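Workshop notebook, equipment planning
April, entry opened 9:40
Kept by Ihor Sirko

Purpose of this entry: to set down the position on the second set of hand-held grippers before the request goes to purchasing, and to record which items are settled and which are still open.

Budget line as approved: 3492 for the Kenel station, covering grippers, spare parts and cabling. Freight is charged separately. The line may not be carried over into the next period.

Quotations received:
Haderau, complete pair with mounting plates and cables. Price within the line. Delivery not confirmed in writing.
Hordiienko, pair without cables. Lower unit price, but the connector is different from ours and an adapter would have to be bought for each hand.
Clulloner, finger pads and brackets only. Sold in packs of 100 at 197 the pack. Smaller quantities on request, price not stated.

The Haderau quotation is preferred at present. Colleagues who disagree are asked to write their reasons on the facing page by the end of the month.

Tea box task, Kenel station:
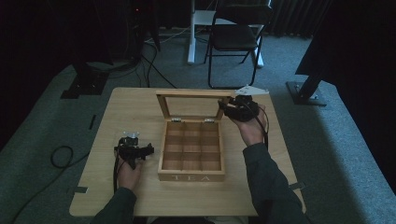
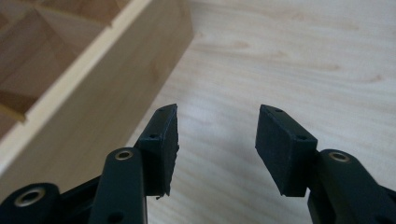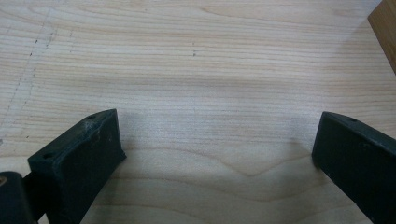
Pads. The stores ledger shows 56 pads on the shelf. The ledger does not distinguish between the old bracket and the new one, and the two are not interchangeable. The shelf is to be sorted before any Clulloner order is placed. If most of the stock proves to be for the old bracket, a full pack is justified. If not, a smaller quantity should be requested and the difference put toward cables.

Cables. The present length was chosen for the old bench and has not been reviewed. Haderau offers two lengths at the same price. I propose the longer one for the right hand and the standard one for the left, subject to a trial at full reach. Strain relief at the wrist is to be written into the order as a separate item. It was left out of the last order and had to be purchased later from general funds.

Table. No purchase is proposed in this period. The request for a height-adjustable table stands deferred, with the drawings in the blue folder.

Task objects. A request was made to buy further hinged boxes of differing sizes. These are low-cost items and should be charged to consumables. They should not appear in the equipment request, where they would require a second signature.

Open questions:
1. Whether Haderau will hold the quoted price if the pair and the cables are delivered on different dates.
2. Whether the Hordiienko adapter may be used with our present controller. The data sheet is unclear on this point, and an inquiry has been sent.
3. Who will sign for goods received while the front office is being moved.

11:15, addition. Telephone reply from Haderau. The price may be held on split delivery, provided both parts are on one order number. Written confirmation was requested. Question 1 remains open until it arrives.

11:50, addition. Shelf partly sorted. The upper tray is all new bracket. The lower tray is mixed and will take longer. Sorted pads are in the marked bags and should not be returned to the tray.

Next entry to include the completed count by bracket type and the draft order form.

I. Sirko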